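Grandholm Garden Share – Your Questions Answered

How does the share work?
You pay once for the season and pick up a box of vegetables every week for 28 weeks. We start with spinach and radishes and end with more squash than you thought possible!

What size box should I get?
The small box feeds one or two people. The large feeds a family of four, or two people who really love kale (we know a few).

Can I skip a week?
Yes, up to 3 times a season. Tell us by 6 in the evening the day before pickup and we'll add the value to a later box.

Do I have to work on the farm?
No, but you're welcome to! The potato harvest in September is the best day of our year – muddy, loud, and there's soup. Kids can dig too.

Are you organic?
We don't spray anything, and we grow nearly 50 kinds of vegetables so the beds keep rotating. We aren't certified yet. Ask us about soil and we will talk your ear off.

Where do I pick up?
At the Heseck barn or the Zeltach Street porch. Both are open until dark. Please bring your own bags and leave the boxes behind.

What if I get something I don't like?
Put it in the swap bin and take whatever appeals to you. Beets go in, beets come out, and somebody always goes home happy. 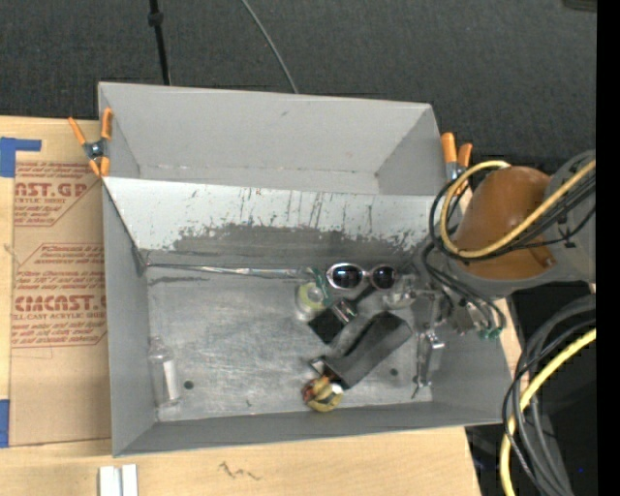 Viera Halás wrote to us that she had never cooked kohlrabi before joining and now grates it raw with apple and lemon, and could we please grow more of it? We've planted another two rows.

Can I join mid-season?
If there's room, yes, and you only pay for the weeks that are left. Send us a note through the contact page.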